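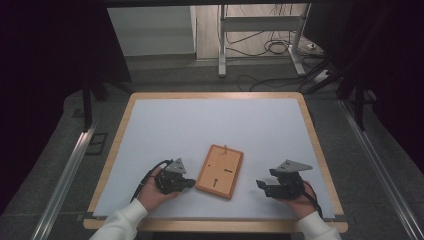 Hand-held grippers on flat objects: gallery

Search this site Enter keywords Go

Text and captions: Hanna Yatsenko
Posted 03/02/2023

This page goes with the gripper comparison at the Cirnadby workshop. We tried the Wikus and Plidon jaw sets on the same hand-held grippers, using flat and thin objects that had given us trouble on the arm. The aim was to choose a jaw set before ordering more parts. Camera position and cable routing came into it as well, and they have their own captions further down.

Each jaw set did 60 trials. A trial counted as a success if the object was lifted clear of the table, turned over and put down without being dropped. The order of the objects was the same for both sets. The operator could take as long as needed, but could not let go and start over.

Flat board, both hands

The opening picture shows the board in place between the grippers, with the jaws facing it from the left and the right. It is a wooden board like the back of a picture frame, with a raised rim and a keyhole-shaped hanger. We lay it at an angle on purpose. When it sits square to the table edge, people get into the habit of making the same straight approach every time.

The rim is the part to grip. Coming in low from both sides works better than trying to pinch the small metal tab at the top, which turns in the jaws.

Wikus jaws, closed

Side view against a ruler. The tips meet evenly along their whole length, and a sheet of paper held between them does not slide out when pulled. The tips are thick, though, and that matters on anything that lies flush with the table.

Plidon jaws, closed

Same view, same ruler. The tips are thinner and flex slightly at the ends. They get under a rim more easily. After a long session they needed to be pushed back into line by hand.

Tip wear after the trials

Both sets side by side on white paper. The Plidon pads show a shiny patch near the tip where they rubbed on the table. The Wikus pads look much the same as they did at the start. We did not replace any pads during the comparison.

Score sheet

The handwritten sheet from the Plidon run, 39 successes out of 60. Most of the failures came from the plastic folder and the thin tray. The board was the best of the flat objects with either set. The Wikus sheet is not shown because the columns were filled in wrong and had to be copied out again. Its total was lower, and the difference came almost entirely from objects without a rim.

Thin tray, failed lift

The tray has tipped toward the right hand. The left jaws had hold of the lip, but the right jaws were too high and only pressed on the edge. We saw this with both sets. It is more a matter of wrist angle than of jaw shape.

Top plates

The tracking software uses the plate on top of each gripper to find the hand. It has to stay in view, so the operator cannot roll the wrist as far as would be natural. Several people said this was the hardest thing to get used to. We tried a smaller plate for one afternoon and lost tracking whenever the hands came close together.

Cable routing, first version

Both cables run straight back across the table. They caught on the objects and twice pulled one sideways. Trials where this happened were thrown out and done again.

Cable routing, second version

The cables drop toward the operator and stay outside the working area. There is less pull on the wrist this way. We kept this arrangement for every trial counted on the sheets.

Controller box

The box is made by Teixeira and takes 2 grippers. We used one box for the whole comparison so that the timing would be the same. The connectors are stiff when new. Line up the notch before pushing, and do not twist.

Camera views compared

Two stills from the same moment, one from the head camera and one from a fixed camera on a stand. The head view shows the jaws and the object together for most of the motion. The fixed view loses the far side of the board as soon as a hand moves in front of it. We recorded both but scored from the head view.

Table marks

Strips of tape for the start positions, peeled up after the last run. There were 16 positions in all. The ones near the table edge were dropped from the second half because the operator's sleeves kept touching the objects.

What we are using now

The Plidon jaws are staying on for flat objects and the Wikus jaws go back on for boxes and bottles. Changing a set means removing the pads and resetting the closed position in the controller, so we group the work by object and change as seldom as we can.

A second comparison is planned for August, with softer pads on the Wikus tips and the same list of objects. The plastic folder stays on the list. Pictures from that round will be added to this page, and the trial sheets for both rounds will be kept with the jaw sets in the Cirnadby parts cabinet.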